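Workshop notebook, March 14, 2024 -- hair comb, bangle and red cord
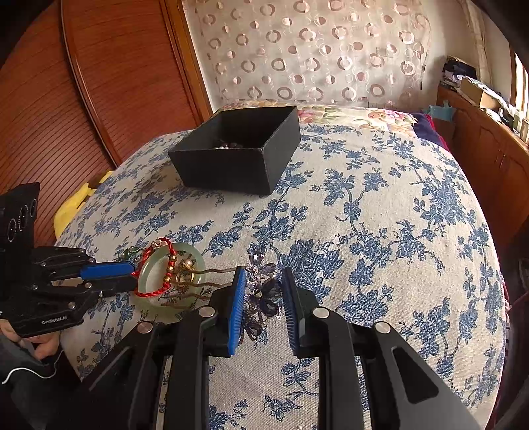 Czerwiński

Three pieces from the Mela box today, all from the same drawer by the look of the paper they came in. Laid them out on the blue rose bedspread in the back bedroom before doing anything. The bench is still covered in the Setarard clock parts and I didn't want beads going in among those.

Comb first, as it is the one with the most on it. Wavy brown metal teeth, ornament all along one side. Going down from the crystal end:

Clear faceted crystal at the top. Next to it a small group of smoky purple petals set around tiny clear stones. Middle is the big flower, dark purple beads, faceted, so dark they pass for black unless you tilt them at the window. Small gold-toned centre. Then a second dark flower at the lower end with looped petals, edged in bronze.

Checked each element with a fingernail, pushing sideways, not up. Crystal firm. Purple petals firm. Big flower turns a little on its fixing, perhaps the width of a thread, and comes back. The lower flower is the one that needs work. One of the loops has lost its tension and the beads on it slide when pushed. I can see where the wire has been twisted off at the back and it is a short tail, too short to grip again. It will want a new length run in beside the old one and twisted off further along the bar.

Teeth: ran a cotton thread between them all, no snags. There is a slight roughness near the tip of the end one. I'll leave it unless it catches hair. Filing will take the brown off and then it has to be coloured back, and I have never got that brown right. See the note from September on the Tromer clasp, where I had two goes at it and both came out too red.

Cleaning: dry brush only so far, the soft one with the green handle. Plenty of dust came out from behind the big flower. No water on this until I know what the beads are strung on. If it is thread somewhere under the wire then damp will sit in it for days. Cotton bud barely dampened on the face of the crystal, then straight off with a dry cloth. It came up well. The clear stones in the petals I did with a dry bud cut to a point.

Wire: tried the bronze coloured 0.3 from the rack against the petal edges. Too yellow. The older reel, the one without a label, is nearer. There is enough on it for this job and perhaps one more. Somebody please write on the reel if you find out where it was bought.

Bangle. Pale green, jade-like, thick and smooth, lets the light through. The slip that came with it says "jade" and nothing else, and I am putting "green stone bangle" in the book until it has been tested. Went over it under the lamp, turning it slowly with a finger inside. One faint line on the inner face. Can't feel it with a nail. Could be in the stone, could be a crack that hasn't opened. Tapped it on a string and it rang clear enough, for what that is worth. Marked the place on the drawing in the job envelope so that whoever looks at it next can see whether the line has moved.

Washed it in lukewarm water with a drop of plain soap, over a folded towel in the bowl and never over the bare sink. Dried and left on the towel. No oil, no wax. Customer asked for it to be shiny and it is shiny.

Red cord bracelet. Braided, three textured gold beads with red knots between them, and a small pale silvery charm. I had it lying over the bangle while I wrote up the envelope and the two look well together, which may be how they were worn, but they go back in separate bags. The charm would mark the stone in time if they rub about in a box.

Cord is sound. Some fuzz on the braid on the inner side. Trimmed the worst of it with the small scissors and left the rest. I thought about singeing it and decided against, as I don't know what the cord is made of and there is no loose end to try it on. Knots between the beads are tight. The beads don't travel. The charm I wiped with the dry polishing cloth, two or three passes, and stopped there. If it is plated there won't be much on it.

Not washed. Red cord runs more often than not, and I would sooner hand it back slightly grubby than pink at the knots.

Prices. Comb is a rewire of one petal plus cleaning. Bangle and bracelet are cleaning only, to go on one line of the bill as agreed on the telephone. The total stays under what we quoted, provided the comb doesn't open up further once I start on the back of it.

A thing about the bedspread: coarse weave is good for this. Nothing rolls. But it does catch on the teeth of the comb, so lift the comb straight up and don't drag it. I dragged it the first time and pulled a cream thread, a small one, and have poked it back through with a needle. For next time a square of felt under the comb and everything else straight on the cloth.

To do:

New wire in the lower flower, starting from the bar end.
Look at the fixing on the big flower while the back is open, and tighten only if it is easy to get at.
Ask Mela whether the bangle is wanted tested -- it means sending it out and they may not want to wait.
Three bags, three labels, one envelope.
Clear the clock parts off the bench. They have been there since last week and I need the vice.

Stopped at 6. Comb is in the shallow tray with the lid on, face up, bangle wrapped in the towel on the shelf above, bracelet in its bag and already labelled.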